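Frequently Asked Questions: Ullia Spot Contest

Every year Ellell invites people outside the company to propose a short film for Ullia, our family of drinks and syrups. The chosen idea is produced and shown on television and online. Please read the answers before you write to us, as most of the questions we receive are already covered.

Who can take part?
Any person who is 18 or older on the day of sending the idea. You can take part alone or in a team of up to 7 people. Employees of Ellell and of our production partner Schmieder cannot take part, and also not the people who live in the same household with them.

Do I need experience in advertising?
No. Last year we received 2702 ideas, and many came from students, teachers and retired people. The winning one was written by a bus driver and her sister.

What exactly do I have to send?
A text of no more than 300 words which tells the story of the spot from start to end. The finished spot will be 50 seconds long, so please read your text aloud with a watch. If you wish, you can add a storyboard, but drawings do not give additional points. A finished film is not necessary, and we will not look at one in the first round.

Must the two foxes appear?
The foxes from the earlier spots are welcome but not required. If you use them, please keep their characters as they are: the older one does not speak, and the younger one is always hungry. They may travel, but they may not be shown driving a car.

Can I use a famous song in my idea?
You may name a song to explain the mood you have in mind. We cannot promise that we will get the rights. In most cases our composer writes new music for the spot.
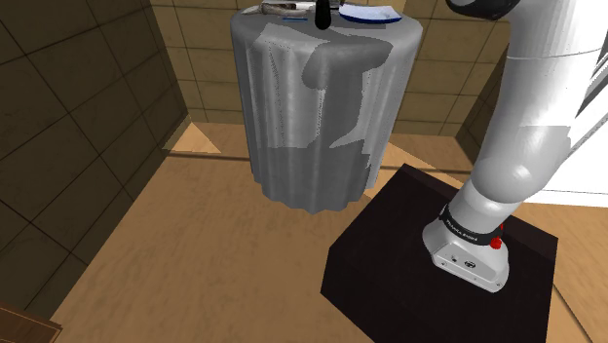
Ellell Brand Communication — Campaigns and Film Team

Can I send more than one idea?
Yes, up to three. Each idea needs its own form. Please do not send the same idea again with small changes — we will read only the first version.

May I send an idea that I have used before?
Only if it was never published and you did not sell it to another company. An idea from a school or university project is fine, provided that your institution has no rights in it.

Who owns my idea?
It stays yours until it is selected. The winner signs a contract with us and gives us the right to produce and show the spot. All other texts are deleted in June of the following year.

Who chooses the winner?
A jury of seven people under Knut Dreßler, who leads our film team. The jury reads the texts without names. It does not give comments on single entries, so we ask for your understanding if you receive only a short answer.

Can I visit the filming?
The winner, or the winning team, is invited for one day to the studio in Civanness. We pay for the train and one night in a hotel. Filming days are long, and there is a lot of waiting, so bring warm clothes and something to read.

Will my name be mentioned?
In the online version, yes, at the end of the spot. Television does not leave us enough time for it. If you prefer to stay anonymous, mark this in the form.

Until when can I send my idea?
The form closes on Sunday, September 28, 2025, at midnight. Entries by mail are no longer possible.

I did not receive a confirmation. What should I do?
Please look first in your spam folder. If there is nothing after two working days, write to us using the contact form and choose the subject "Ullia Spot Contest". Do not fill in the entry form a second time, as this creates a double entry and we then have to sort it out by hand.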